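Two Hands Are Harder Than One

By Filipa Rocha
September 12, 2018

I have a drawer at home full of kitchen tongs. Long ones, short ones, a pair with silicone tips that melted a little on one side. I mention this because when Nuno Neves first put one of his hand-held grippers in my palm and asked what I thought, the only honest thing I could say was that it felt like a very serious pair of tongs with a cable coming out.

He took it well. Nuno runs the manipulation bench at Brostlow, which is the kind of small company where the coffee machine sits between two racks of controllers and you have to ask somebody to pause a test before you can get milk. I'd come to spend a couple of days trying out two sets of finger pads, one from a supplier called Solidau and one the team cuts themselves, and I'd been promised I could do the driving. No arm at first, just me, holding a gripper in each hand and doing chores on a table while the software (it's called Primusico, and no, I couldn't get anybody to tell me why) recorded every move so that an arm could have a go at it later.

Chores is the right word! Pick up the bottle, put it in the bin. Take the bottle out of the bin. Close a latch. Open it again. Leonilde Correia, who writes the task list, has 228 of these, and she reads them out in the voice of somebody calling bingo. 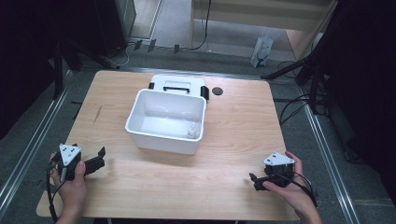
I was hopeless for the first hour. My right hand is fine, thanks, but my left has spent its whole life holding the paper still while the other one does the writing, and suddenly it had a job. I kept closing both grippers at once, like a crab clapping. Petro Koval, who looks after the hardware, told me to stop watching the fingers and look at the thing I wanted to move – same as catching a ball. By lunch I could get a bottle from one gripper to the other most of the time, and I was so pleased with myself that I asked for a harder one and dropped it straight on the carpet.

Now, the pads. You'd think the motors or the software would be where the arguments are, but what people at Brostlow really fight over is the stuff glued to the inside of the fingers. The Solidau pads are firm and come in neat little sheets. They let go cleanly, and on anything boxy I loved them. On a small smooth bottle I had to squeeze harder than I wanted, and twice it shot out sideways like a wet bar of soap. The shop-cut pads are softer. They sort of settle around whatever you pick up, and I stopped thinking about my grip almost right away.

The trouble is that they don't last. Soft stuff gets chewed up at the edges, and once it starts to go it goes fast. Petro keeps a log of every closing, and the house rule is to change pads at 4000. He says he has never seen a soft set get there looking pretty. The worst one on his list was pulled at 862, after an afternoon of sliding things along the tabletop, and he still sounds a bit hurt when he talks about it.

What surprised me was how much rough pads bothered me and how little they bothered Nuno. His view is that a gripper which only works with fresh pads isn't much of a gripper, so he wants plenty of recordings made with tatty ones too. Leonilde disagrees (loudly, over sandwiches). She thinks a ragged edge changes where the first touch happens, and that you end up teaching the arm somebody else's bad habits. I went back and forth on it and ended up nearer to her side, mostly because I could feel the difference myself on the fiddly jobs.

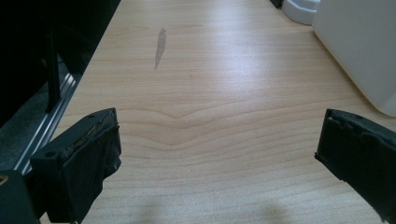
Open gripper fingers over the tabletop, with the padding on both inner faces torn and rumpled.

On my last afternoon they let the arm try. Eduardo Vilela, who came over from the Brophy office to watch, ran 40 attempts at the bottle-to-bin job, half on each kind of pad. The soft pads won, though by less than I'd have bet, and the firm ones were quicker at letting go. Eduardo wants to try firm pads with a thin soft skin over the top. Petro wants to know who's going to glue them.

There was one attempt I keep thinking about. The arm went in, closed on the bottle, stopped for a second and then opened and closed again a tiny bit higher up. I'd been doing that in my own recordings the whole time, a nervous little double grab, and I had no idea until I saw a machine do it back to me. Leonilde had noticed on day one. She's asked me to come back in April and redo my share of the list.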